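Re: [lodham-makers] Fingers for the Paven arm, and where to put the camera
2021-05-27

Hello all,

Thank you so much for the kind replies, on the list and off it, and apologies for taking so long to sit down and write this up properly. The arm has been living on the white table by the wall in my spare room, which my family has been very patient about, and I finally have something worth showing you. These are from the wrist camera, with the new blue fingers on: 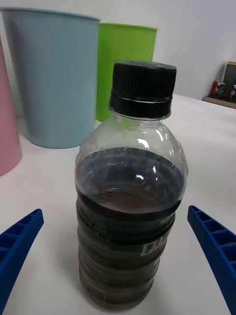
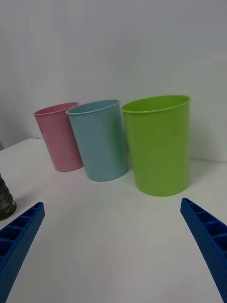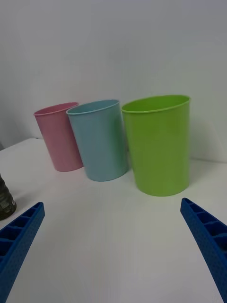
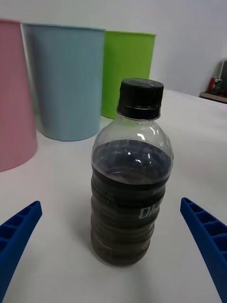

1. The fingers

On December's version I printed solid fingers, and they were so stiff that anything round squirted out the front. A few of you suggested opening up the inside, so the new ones have a row of rectangular cells with thin ribs between them, like a little ladder. They took me 2 evenings to draw and a good deal longer to print (my printer and I are not always on speaking terms). I'm very happy with how they bend! If anyone wants the files, just ask and I'll put them in the shared folder.

2. The camera

Somebody asked:

> I was going to put my camera on a pole next to the table, so it
> can see everything at once. Is there any reason to go to the
> trouble of a wrist mount? I'm worried the fingers will just fill
> up the picture and I won't see what I'm picking up. Also, are you
> using the Ehlers bracket or did you make your own?

I worried about the very same thing, so I do understand. With both fingers open they sit down in the lower corners, and the middle is left free for whatever you're going after. With the bottle you can see white table on each side of it, and that's what I look at when I'm lining up. A pole camera is lovely for knowing where everything is, and I may well add one someday, but I kept finding that the arm itself got in the way just when I needed to see.

The bracket is the Ehlers one, with the slots filed 8 mm longer so I could slide the camera back. Do the filing before you run the cable. I did it the other way around and had to take the whole wrist apart again.

3. What still needs work

Clear plastic is giving me fits. My program (I've been calling it Flirkatora, please don't ask) looks for edges, and the shoulder of the bottle is see-through with bright spots of light on it, so the green cup behind shows right through and confuses things no end. The plain cups are much easier to tell apart by color, although the pink and blue ones overlap from where the camera sits in the two cup pictures, and it sometimes takes them for one very wide cup. I've tried 10 different settings and none of them suits both the bottle and the cups.

So if any of you have gotten a camera to behave around clear bottles, I would dearly love to hear how you did it. A softer lamp? A dark cloth on the table? I have an old navy tablecloth I could sacrifice.

I'll bring the spare pair of fingers to the next meetup so you can all give them a squeeze.

Warmly, and with thanks again for all the help,
the one with the arm in the spare room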